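Handling Cables by Machine: Notes to Accompany the Rotthorpe Visit
Session 3. Prepared by Samer Aoun
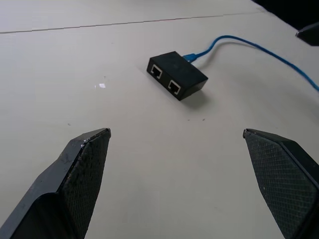

These notes are for those who came to Rotthorpe and would like to remember it, and for those who missed the coach and would like to appear to. The demonstration was given by Qusai Bataineh of Undimen, who has the patience of a man who has watched a great many plugs miss a great many holes.

1. The task
Find an Ethernet splitter on a table, close two fingers on it, and move it without its cable having an opinion. A child of four can do this. The child does not have to be installed, though, and cannot be asked to do it 800 times before lunch.

2. Why the box is easy
It is rigid. Once you know where one face is, you know where the others are. The two ports sit side by side in a slanted front face, so they also tell you which way round the thing is lying. A black box on a pale table is a kindness to the vision software. Expect no such kindness in industry.

3. Why the cable is not
It leaves from the back and goes where it likes. Lift the box and the cable pulls; turn the box and the cable pulls somewhere else. Bataineh's advice was to plan the path for the cable first and the box second. Several of you wrote this down. Please also do it.

4. Fingers
The inner faces carry a diamond crosshatch for grip. Think about approach: the fingers start wide apart, and the tips must come down on either side of the box without nudging it. Most of the trouble we discussed at Rotthorpe began with a nudge.

5. Questions raised on the day
Can it tell a full port from an empty one? Ask me again after the Plondell session.
Does it get bored? No. The operators do.

For next time
Read the Azar handout, both sides. Sketch 2 ways of gripping the splitter and say where the cable ends up in each. Hand in by 11/12/2020. Drawings on napkins will be marked as napkins.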